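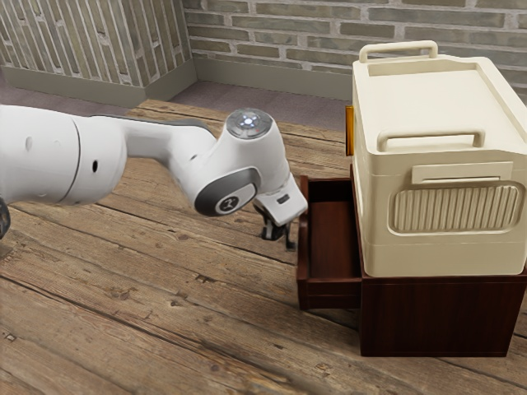 渲染图:深棕色木柜,一侧抽屉拉开,柜顶放着一只米白色收纳箱

比安卡·沃伊库(Bianca Voicu)不喜欢别人用“改变人生”来形容她在国外的那一学期。我们约在学校东门外的面馆,她迟到了一会儿,坐下第一句话就是:“你要是想写成招生宣传,我现在可以走。”

她去年十月到冰岛交换,项目名叫Sorkier,由中介Sedgwick代办。宣传册上写着“沉浸式北欧体验”。我问她沉浸到了没有。

“沉浸在超市里。”她说,“头几个星期我对那个国家的了解,基本上就是哪种酸奶打折。”

这类话我听过不少。做留学报道几年,采访对象大致分两种,一种把一切都说成收获,另一种回来以后什么都嫌弃。我起初以为她属于后者,聊下去发现她只是对用词很计较。说到“融入”,她停下筷子问我:“谁融入了?你采访过的人里,有几个回来还跟当地人有联系?”我想了想,没能给她一个数字。

她的项目一共14个学生,住在同一栋楼,上同一门导论课,周末也一起出游。课程用英语,任课教师里只有格里穆尔·佐埃加(Grímur Zoëga)坚持在每节课开头讲几分钟冰岛语。沃伊库说,大多数人那几分钟在看手机,她自己也看。

“后来他不讲了。我到现在都有点不好意思,可当时没有一个人去跟他说,请您继续讲。”

佐埃加在邮件里回复了我的询问,口气比她宽厚得多。他写道:“学生来八个星期,我不指望他们学会变格。我希望他们知道这里的人平常不说英语。”至于为什么停下,他说是课时不够。两种说法我都照录在这里。

八个星期能不能叫“一学期”,本身就值得问。Sedgwick的合同里写的是“秋季学期项目”,学分却按短期课程折算。负责学生事务的斯特拉·尼斯托尔(Stela Nistor)在电话里解释,名称沿用的是合作院校的叫法,“学生签字之前都能看到课程表”。我问她有多少学生签字前真的读了课程表,她说公司没有做过这方面的统计。

沃伊库读了,还用荧光笔画过。“所以我不能说被骗。”她说,“我只是觉得,他们知道大家看见‘学期’两个字会怎么想。”

她愿意多讲的是另一件事。项目中间有一次三天的外出,目的地是海边一个叫Stirnuvby的小地方,行程单上写着“与当地家庭共同生活”。她和同学博赫达娜·斯捷秋克(Bohdana Stetsiuk)被分到同一家。房东白天上班,留了钥匙和一锅汤,晚上回来看电视。

“没有人给我们唱民歌。”沃伊库说,“第二天晚上她让我们帮忙把洗好的床单叠了,一边叠一边骂她妹夫。我听懂的不到一半,斯捷秋克听懂得多一点,因为她脸皮厚,敢问。”

我说这听起来倒像是那种会写进宣传册的故事。她马上摇头。

“你看,你现在就在做这件事。床单就是床单。我没有从床单里领悟到什么冰岛人的性格,她可能只是懒得自己叠。”

斯捷秋克后来跟我通了电话,她的记忆有出入。她说那一晚聊到很迟,沃伊库笑得比谁都大声,回程的车上还一直学房东骂人的腔调。我把这话转告沃伊库,她隔了半天才回我一条消息:“她夸张,不过腔调我确实学了。”

费用她不肯细谈,只说父母出了大头,自己打工攒了大约2成。值不值,她的回答也不干脆。同专业的学妹赞菲拉·布扎图(Zamfira Buzatu)正在申请下一期,找她要过意见,她回了很长一封邮件,主要内容是房租、洗衣房的投币机和哪几门课不必选。关于文化,邮件里只有一行:别在出发前把那个国家想好。

布扎图告诉我,她看完还是交了申请表。“她写得那么不情愿,可是写了那么长。”

我对这类项目的怀疑并没有因为这次采访减少。八周时间,英语授课,同伴住在走廊两边,再安排三天所谓的家庭生活,这样的结构很难让人真正碰到什么。沃伊库大体同意,但她不喜欢我用“真正”这个词。

“你住在这座城市多久了?”她问我。我说很多年。“你跟楼下邻居说过话吗?”

说过,是因为漏水。她点点头,没有继续追问,转而抱怨面馆的辣油换了牌子。

结账时我问她还会不会再去。她说先把学分的事办完,教务处到现在还没认那门导论课,材料补交了两次,最近一次的截止日期是2023年5月31日。她担心的是成绩单上的课程名和Sedgwick寄来的不一致,一个写“社会与文化”,一个写“文化导论”,窗口的老师让她找中介,中介让她找窗口。说完她背上包,赶去教务处排队了。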